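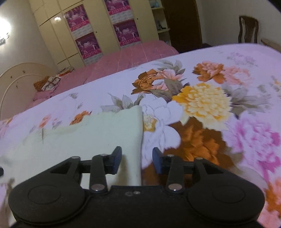

October 2019
By K. Brzozowska

The linen closet has become a place of judgment. I blame the folding method from Stillgate, the housewares chain, which now comes printed on a card inside every sheet set. Fold in thirds, it says, then in thirds again, and the bundle will stand up by itself on the shelf like a book. I have followed the card since August. My sheets stand up until I take one out, and then the rest lie down.

I'm willing to believe that folding matters. A flat sheet folded while it's still a little warm from the dryer does come out smoother than one left in the basket overnight. What I doubt is the rest of it: the claim on the card that a good fold "adds years" to cotton, and the shop assistant's promise that I would save 18 minutes a week. Doing what, exactly? I timed one load. Folding the old way, in half and in half until it fit, took me 4 minutes. The Stillgate way took 7, and I had to clear the whole bed to do it.

The bed is the part these methods skip. Most of us don't own a long, clean table, so we fold on top of the mattress, where everything sinks a bit and the edges wander. A floral sheet makes this worse, as the eye follows the petals and not the hem. A plain pale cloth on top is easier to square up, although a thick fold still tends to roll over into a soft round edge. Pressing it down with your palm helps for a minute or so.

Then there are the gadgets. Drelard sells a plastic folding board for 23 dollars. It works nicely on T-shirts and is useless for anything wider than the board, meaning most of what goes on a bed. Ruvham makes fabric bands to hold each set together. I liked those more than I expected to, but a pillowcase does the same job — put the folded set inside it and push the whole thing onto the shelf.

Fitted sheets I have given up on. I tuck the corners into each other, roll up what's left and put it at the back, behind the towels.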